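Print this story
E-mail this story

Trornus update puts grasp planner and wrist view on one clock

September 13, 2024

Poltano has pushed out a new build of Trornus, its planning and control software for parts handling, and brake pads are the first job on the list. Out now for existing sites. New licences from November.

Main change is timing. Old build ran the wrist camera and the fixed camera on seperate clocks, 80 milliseconds apart on a bad day. Planner would get a pad position from one and a finger position from the other and try to split the difference.

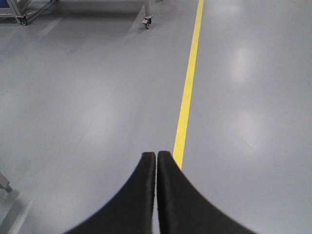

Now both feeds get stamped on arrival and the planner waits for a matched pair. Costs a bit of speed. Poltano says fewer aborted picks makes up for it, 9 in the last 800 tries on the bench.

Grip check is new too. Software looks at the outline of the part between the fingers and compares it with the stored shape, tab included, before the arm is allowed to travel. Wrong outline, arm stays put and the operator gets a message in plain English instead of a code.
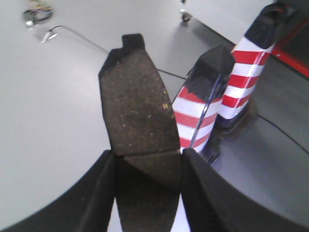 Pads are an awkward customer. Curved, dark on one side, pale on the other, and the grey face can wash out under overhead light. The perception model was retrained on 2,000 labelled views, with leaning and turned pads given extra weight. Earlier versions wanted them square to the bench.

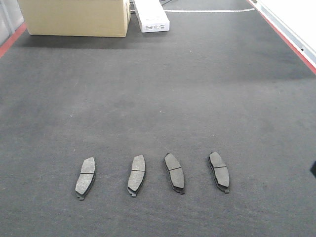 By the Randach Bulletin automation desk

Pick order is no longer fixed either. The planner scores every pad it can find and re-scores after each grasp, so a nudged neighbour doesnt throw out the whole run. Operators can still lock the order from the side menu.

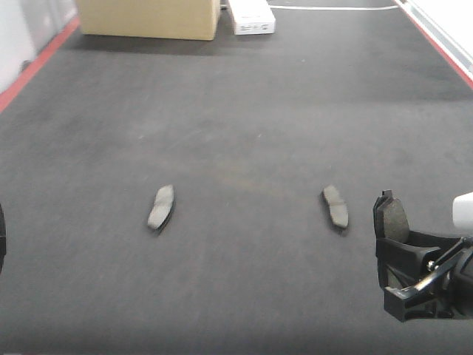 Log viewer gets a replay slider and colour coding by fault type. Sárközi, the plug-in that exports logs to spreadsheets, won't work with the new build until a patch is out. No date on that yet.

Print this story
E-mail this story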